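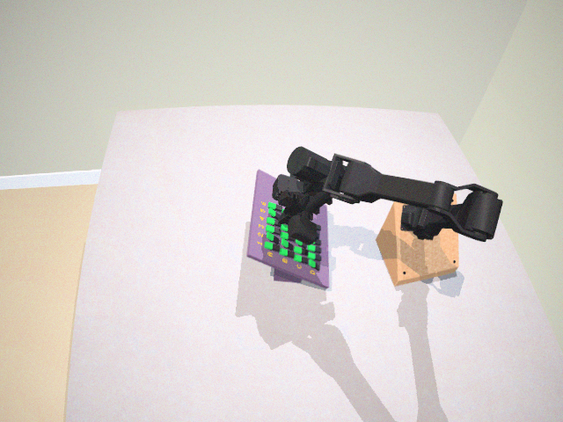 Why Does My Grandma's Bread Rise Faster Than Mine?
Final report, Food and Everyday Science
Duyên Khổng (with a lot of help from Đức Đào and Quyên Vương)

My grandma lives on the top floor of a building in Giseo, and her bread is always ready to bake before mine is. We use the same recipe and the same brand of yeast, and I even copied her bowl! So when Ms. Rolland told us to pick a question from home, mine was already picked.

What I wanted to find out

Yeast eats sugar and makes gas, and the gas puffs up the dough. All the websites I read said warm dough rises faster, but they didn't agree on how warm, and a couple of them said salt matters more. I only had time to test one thing properly, so I went with temperature (Quyên wanted salt, sorry Quyên).

What we did

We made one big batch of dough and cut it into pieces of 149 grams each. That's a weird number, I know. It's what we got when we divided everything up evenly, and Đức refused to throw any dough away. Each piece went into a straight-sided jar with a rubber band at the starting height. Then the jars went to three spots: the fridge, the kitchen counter, and the oven with only the light on. We checked them every 15 minutes and marked the new height with tape.

What happened

The oven jars won by a lot. They had doubled before the counter jars were even halfway there, and the fridge jars just sat there looking sad until we went home. One of the oven jars rose so much it pushed its lid off, and I spent a good part of the evening cleaning the rack.

The counter jars were the annoying ones. The one closest to the window was slower than the others, and I hadn't thought about drafts at all, so I can't really treat those as one group. Mireille Rolland's comment on my draft was "so is it the counter or the window?" and she's right, I don't know.

What I'd change

I'd put a thermometer in every spot and write the numbers down, instead of going by "warm" and "cold." I'd also do the whole thing 2 more times. Đức thinks we should try different flour too, but he's buying it if we do.

As for Grandma, her kitchen is right above the boiler pipes and it's toasty in there even in January. I've started proofing my dough in the oven with the light on, and last time she asked me for a second slice.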